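Buy the boring gripper, build the interesting robot

I have wanted a robot arm that can tidy a table since I was old enough to be told to tidy a table. So when four of us at the Zadlow Street workshop decided to pool our money and build one, I was all in, and I had opinions. The loudest was that we should make everything ourselves. Motors, fine, buy those. But the joints, the brackets, the gripper, all of it would come off our own printer and our own bench, because otherwise what was the point?

I'd like to take about half of that back.

My first gripper took most of March. I named it Agudelo, after a street I used to live on, and it was gorgeous (to me). It had three fingers and a tendon running through each one, and it could pick up a tennis ball all day long. Then we gave it a binder clip. It nudged the clip to the edge of the bench and pushed it off. We tried again with a pen and got the same thing, only farther. I spent $436 on that hand, counting the bearings I ordered twice in the wrong size, and what I had at the end was a very dedicated tennis ball holder.

Meanwhile Reynaldo Dagdag, who shares the bench with me, kept saying we should start with two flat fingers and soft pads and get on with it. I thought that was giving up before we'd started! Two fingers is what's on the cheap grabber my aunt uses to get soup cans off the top shelf. But he had a point I didn't want to hear, and the point was that our hard problem was never the hand. Our hard problem is that real tables are a mess.

Think about what ends up on yours. A floppy packet of something, a charger, a bottle lying on its side, a toy, a clip. The packet bends when you squeeze it, and the bottle wants to roll away. The charger has prongs sticking out, so there's a good side to grab and a bad one. A person deals with all of that while talking on the phone. Getting a machine to deal with it takes a pile of practice grabs on ordinary household stuff, and you can't start the pile until you have fingers that work.
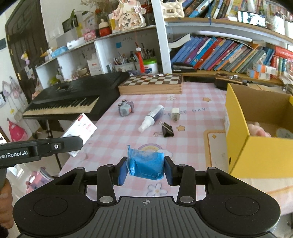 So now I'm a two-finger person, and a bit of a bore about it. My rule for anyone starting a build at home is to ask which part you'd be sad not to have made, and then buy or copy the rest. For me that part turned out to be the software that decides where to grab. For Reynaldo it's the arm itself, and he can talk about belt tension until they turn the lights off on us. We call his arm Gelex, and it's on its third shoulder.

I know the argument coming the other way, having made it myself at high volume. You learn by building, and if you skip the hand you never understand the hand. Sure, I did learn a lot from Agudelo. I learned how tendons stretch, and that I measure bearings badly. But I could have learned that later, on a second project, with a working robot sitting next to me for company. Plenty of home builds die in month two with a beautiful wrist and nothing attached to it, and I came pretty close to having one of those.

The other thing I'd push back on is the spotless test bench. We had one, with a gray mat and a set of foam cubes in nice colors, and our early version (Ultura, the name was not my idea) was a champion with foam cubes. The first time we let it loose on a patterned tablecloth it tried to pick up a printed flower. It tried for a good long while, too. I'd much rather find that out early, so my vote is for a busy cloth and as much clutter as you can stand, with things half hidden behind other things. If it makes you want to clean up, it's probably a decent test.

None of this makes our robot good yet. We keep a notebook of attempts, and the last full page I looked at said 363 tries, with 16 of them marked "dropped it on Rey's foot." I put Agudelo up on the shelf over the bench, still holding its tennis ball. I might get back to it next winter, if Reynaldo ever finishes that shoulder.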